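Play kitchen corner opens at Grultach toy library

Jul 17, 2024

I popped into the Grultach toy library this morning to see the new play kitchen corner, and I ended up staying far longer than I meant to (my tea at home went stone cold, sorry Parsa). It's open to all members from today, and if you've got a little one who likes to serve you pretend lunch forty times before bedtime, you'll want to know about it!

The corner has been on the cards since April, when Keyvan Sadeghi asked families what they most wanted to borrow. Play food came out miles ahead of train sets and puzzles, which surprised everyone except the parents. The library raised £865 in the end, most of it from the spring cake sale at Preronmont Hall, and that paid for the plates, the boards and a big mixed lot of pretend fruit, veg and bakes.

What I like is how simple it all is. You get coloured plates, a chopping board and a few bits of food, and off you go. Keyvan told me he'd wanted plain colours so that the smaller children could play matching games as well – put the apple on the pink plate, put the cake on the green one, that sort of thing. I tried it with my nephew and he gave every single item to the yellow plate and wouldn't hear a word against it.

Sets can be taken home for 2 weeks at a time, and there are almost 24 of them ready to go out. Each comes in a drawstring bag with a card listing what's inside, so please do check the card before you bring it back. Behrouz Shokri, who is on the desk most mornings, says the small pieces are the ones that end up down the back of sofas. Replacements can be had from the Birkico shop round the corner if the worst happens.

The sets are meant for children aged three and up. Borrowing is free with the usual family membership, and you can reserve one at the desk or by phoning ahead. I've already put my name down for another – my nephew has plans for a café. 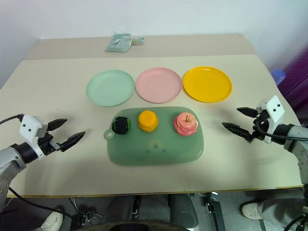 Plates, a chopping board and play food, with the toy apple on the right of the board.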